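Home | Guides | Table Linens | Care & Set-Up | Contact
Print this page | E-mail to a friend

Section 4: Putting the Cloth On and Keeping It Flat

Okay, so your table is in place and the legs are level (if they aren't, go back to Section 3, I'll wait). Now comes my favorite bit, which is dressing it! I use a checked or grid cloth for this whenever I can, because the lines do half the work for you. Everything below works with a plain cloth too, you'll just be squinting at hems more.

Before you start

Wipe the tabletop and let it dry all the way. A damp top grabs the fabric and you end up tugging, and tugging is how good hems go bad. I keep a Murkeo lint brush in the drawer under the table, but any soft brush or a barely damp hand will do.

Laying the cloth

1. Fold the cloth in half lengthwise, printed side in, and press along the fold with your hand. You want a faint crease you can see, so don't bring the iron into it.

2. Set the fold down the middle of the table, then open the top half away from you. If the table is up against a wall, open it toward the wall first. I did it the other way around for years and kept having to crawl under the thing.

3. Pull the back edge up snug and check how much cloth you have hanging at each end. Even it out now while it still slides easily.

4. Stand at the middle of the long side and look down one printed line. It should run parallel to the table edge. Shift the cloth from the corners, a little at a time, until it does.

5. Smooth from the center out with flat palms. Go to the short ends first and then to the front.

Note: Don't line the cloth up with the wall! My friend Hnat Tkachenko did his whole dining room in our old Skerbridge house that way, and the wall was so far out of true that every place setting looked drunk. Go by the table edge and let the wall do what it likes.

Caution: Never smooth a cloth with a lit candle or a hot dish on the table. I know, I know, you were only going to fix one corner.

Ripples and wavy lines

A woven-look cloth is going to have some wander in it, and a line that wiggles a bit between one square and the next is nothing to fuss over.

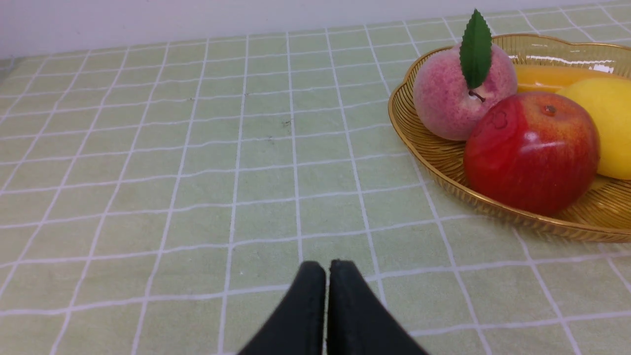 What I do fuss over is a ripple tall enough to tip a stemmed glass. To get rid of one:

1. Find the nearest edge and lift the cloth there, just enough to let air under it.

2. Lower it slowly while you draw the edge toward you with your other hand.

3. If the ripple comes back, mist the spot with plain water, smooth it once and leave it alone until it dries. (I'm terrible at the leaving alone part.)

Crumbs and lint

Light green is a lovely color on a table, and it shows every dark speck there is. Brush toward the nearest edge with short strokes and catch what falls in your palm. Press gently, too, since rubbing a toast crumb into a textured weave only breaks it into smaller ones. For stubborn lint, a loop of tape around your fingers works great.

Caution: Skip the vacuum unless yours has a really low setting. Mine swallowed the corner of a Brandão runner last May and that hem has never been the same.

If you still can't get the cloth to sit flat, it's probably the pad underneath. Take the cloth off, turn the pad over and start again at step 1 of Laying the cloth. Clips and weights are in Section 5.

Print | E-mail | 116 shares | 4 comments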